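Skirnen Deep Fitted Sheet, Sprig Print
Item 1843
Bed linen > Fitted sheets > Doubles and up

Price: £29.30
In stock, sent from our Drundaleck warehouse

We stock four fitted sheets at the moment and this is the one customers ask about most, mainly on account of the packet, which says "never needs ironing" in letters bigger than the maker's name. We have sold bed linen long enough to be wary of that sentence. Read on before you put it in the basket.

What the maker claims
Non-iron finish. Stays put all night. Softer with every wash. Fits any mattress.

What we think of the claims
"Non-iron" means you can get away without ironing if you take it out of the drum straight away, shake it hard and hang it by the long side. Leave it in the machine over lunch and it will crease like any other cotton blend. The finish also fades with washing. Skirnen won't say after how many washes, and we have asked twice.

"Fits any mattress" is plainly wrong. The pocket takes a mattress up to 30 cm deep. If you use a thick topper, measure the two together, and if you come out over that, look at the Baek extra deep instead. It costs more and the colours are dull, but it does reach.

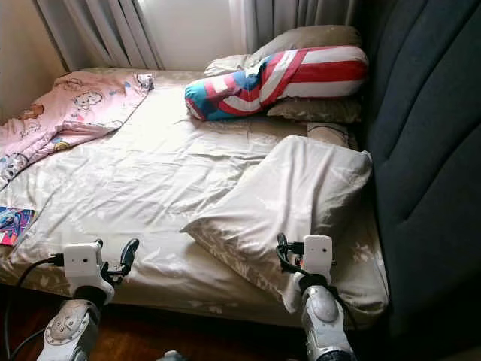 Ileana Bălan

"Softer with every wash" we can half agree with. The sample we keep in the shop has softened. It has also bobbled a little where people rub it between finger and thumb, so draw your own conclusions about feet.

"Stays put" depends on the elastic. It runs all the way round on this sheet, and we'd pay extra for that on any brand. Cheaper sheets have it at the corners only. Children climbing in at six in the morning will still shift it.

Details
Fabric: cotton and polyester, 52/48
Elastic: all round
Pocket depth: 30 cm
Sizes: double, king
Wash: 40 degrees, with like colours
Tumble dry: low, and take it out promptly
Weight, double, packed: 622 g

Thread count
The label gives 293. Please don't choose a sheet on that number. It is easy to push up by counting twisted yarns twice, and it tells you very little about how long the cloth will last. Feel a swatch if you can. We post them free, one per household.

Matching pieces
Pillowcases are sold in pairs, item 1844. There is a duvet cover listed in Skirnen's catalogue but we have yet to receive one, and we are not taking orders for it until we do. The Zelulano plain pillowcase is a fair match for less money, though it comes up slightly long.

Returns
Unwashed and in the packet, within 28 days. If the elastic goes in the first year send it back whatever state it's in and we will argue with Skirnen for you.

Questions about size or fit go to Ok-hee Do on the linen desk, weekdays until four.

Page last checked November 1, 2018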